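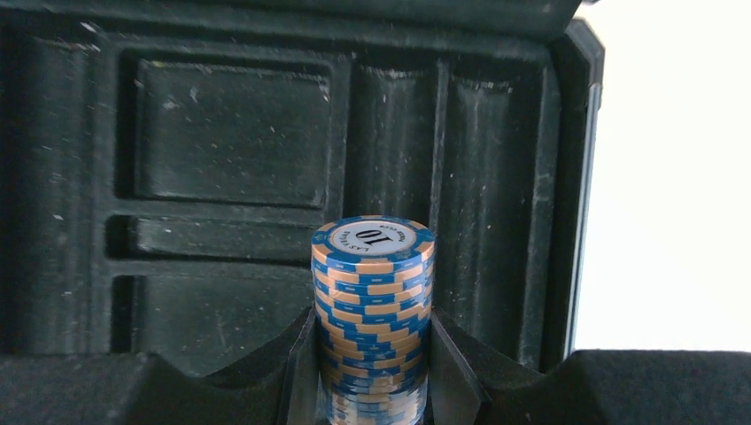 *Fig. 4. A chip stack, the top one marked "10", with an open chip case.*

## Session 7: Accounts receivable and doubtful debts

Read the chapter on credit sales before the seminar. Bring a calculator; phones stay in bags for the test in week 9, so you may as well get used to it.

### 7.1 Where receivables come from

When a business sells on credit, it records the sale on the day the goods or services are delivered. The customer has not paid yet. The amount owed is an asset called accounts receivable (some UK texts say trade debtors).

Suppose Cosside, a small office supplier, sells paper worth £200 to Verkum on 30-day terms:

| Account | Debit | Credit |
|---|---|---|
| Accounts receivable | £200 | |
| Sales revenue | | £200 |

When Verkum pays, cash goes up and the receivable goes down. No revenue is recorded at that point. Students lose marks on this every year by crediting sales a second time.

### 7.2 Customers who do not pay

Some credit customers will never pay. There are two ways to deal with this in the books.

**Direct write-off.** The business waits until a particular debt is clearly lost, then debits bad debts expense and credits accounts receivable. The method is easy to use. Its weakness is timing: the sale may fall in one year and the expense in the next, so profit is too high in the first year and too low in the second.

**Allowance method.** At the year end the business estimates how much of its receivables will not be collected. It debits bad debts expense and credits an account called allowance for doubtful debts. The allowance is a contra asset. It is shown on the balance sheet as a deduction from receivables, and the figure left over is the net amount the business expects to receive.

We use the allowance method in this course unless a question says otherwise.

### 7.3 Worked example

Ots has receivables of £3,400 at the year end. Priit Petrauskas, the bookkeeper, goes through the list and estimates that £63 will not be collected. The allowance account already has a credit balance of £16 left from last year.

The allowance needs to stand at £63, so the adjustment is £63 − £16 = £47.

| Account | Debit | Credit |
|---|---|---|
| Bad debts expense | £47 | |
| Allowance for doubtful debts | | £47 |

Net receivables on the balance sheet: £3,400 − £63 = £3,337.

If the opening balance had been a *debit* of £16, the adjustment would be £79. Draw the T-account if you are unsure.

### 7.4 Writing off a debt under the allowance method

In June of the following year, Ots learns that a customer owing £34 has closed down. The entry is:

| Account | Debit | Credit |
|---|---|---|
| Allowance for doubtful debts | £34 | |
| Accounts receivable | | £34 |

Bad debts expense is not touched. The expense was recorded when the estimate was made. Net receivables stay the same too, as both the asset and the deduction fall by £34.

### 7.5 For the seminar

1. Skarnport has receivables of £5,000 and expects to lose 2% of them. The allowance has a credit balance of £34. Prepare the year-end entry.
2. Skarnport then writes off a debt of £63. Show net receivables before and after.
3. Explain in two or three sentences why the write-off in question 2 does not reduce profit.

Līga Sepp's group meets at the usual time. Justinas Kuusk's group should check the noticeboard for the room. Hand written answers to either tutor.

Correction to the Session 6 handout: in the second table, the debit should be to prepaid insurance, not insurance expense.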